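6 Recording demonstrations

6.1 Scope

This section covers the recording of demonstrations for the tabletop kit, from the first check of the station to the closing of a batch. It assumes that the arm has been mounted and calibrated as set out in section 4 and that the Kusora recording software is installed on the station computer. Training a policy from the recorded batch is covered in section 8.

A demonstration is one complete attempt at one task, started and stopped by the operator. A batch is a set of demonstrations that share a task, a station and an object list. The default batch size is 110 demonstrations. Of these, the software keeps 40 back for checking and does not pass them to training.

6.2 Before you start

1. Clear the floor inside the marked area and confirm that both emergency stops are released.

2. Switch on the arm controller, then the station computer. Do not reverse the order. If the computer starts first, the overhead view may be assigned to the wrong channel.

3. Open Kusora and select the station name. The two live views, overhead and wrist, should appear side by side.

4. Move the arm by hand through its full range. Watch the cables at the wrist. They must neither pull tight nor catch on the gripper at any point.

5. Wipe both lenses with a dry cloth.

6. Close the blinds and set the room lights to the level written on the station card. Leave them there for the whole batch.

Caution: Keep hands out of the working area whenever the drive is enabled. The gripper closes with enough force to bruise a finger.

6.3 Entering the task

1. Select New batch.

2. Type the task as a plain instruction, one action per line. "Put the strawberry in the bowl" is acceptable. "Tidy up" is not.

3. Add every object that will be on the table to the object list, including those that the arm will not touch. Objects outside the task are entered as distractors.

4. Where two objects of the same kind are present, state in the instruction which one is meant, or tick Either. If this is left blank, reviewers will reject any demonstration in which the choice is unclear.

5. Enter the operator's initials. Each operator must have a separate entry – shared initials cannot be split afterwards.

Note: Object names are fixed once the first demonstration is saved. To change a name, close the batch and open a new one.

6.4 Laying out the objects

Layouts should differ from one demonstration to the next. A policy trained on a single layout tends to learn the positions and ignore the objects.

1. Place large items first. An appliance such as a toaster oven may stay in one place for the whole batch if the task does not involve it.

2. Place the remaining objects by hand, changing both position and direction. Turn mugs so that the handle faces a different way each time. Lay bottles down in some layouts and stand them up in others.

3. Leave room for the gripper to open beside any object that has to be picked up.

4. Check that the target can be seen in the overhead view with the arm at its home position. The arm may cover an object during the movement itself. 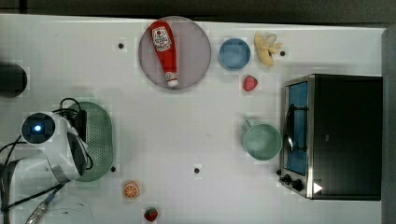

5. Press Capture layout. The software stores one still from each view and compares the overhead still with earlier ones in the batch. If the match is too close, a yellow bar is shown and the layout should be changed.

6.5 Recording

1. Return the arm to home and wait for the tone.

2. Press the left pedal to begin.

3. Carry out the task at an even speed. Approach, pause briefly, close the gripper, lift. Avoid small corrections close to the object.

4. Release the object, withdraw the arm and press the left pedal again.

5. Mark the result as Success, Failure or Discard. A dropped object that is picked up again and placed correctly is a success. Use Discard only for faults in the recording, such as a frozen view or a person reaching across the table.

Note: Failures are kept. Do not delete them to improve the figures for the batch.

6.6 Closing the batch

1. Select Close batch and wait for the file check to finish. Leave the computer on during the check.

2. Copy any rejected file numbers into the station log, with the reason shown.

3. Disable the drive, then switch off the controller.

If the check reports missing wrist frames in more than 2 demonstrations, inspect the wrist connector before recording again.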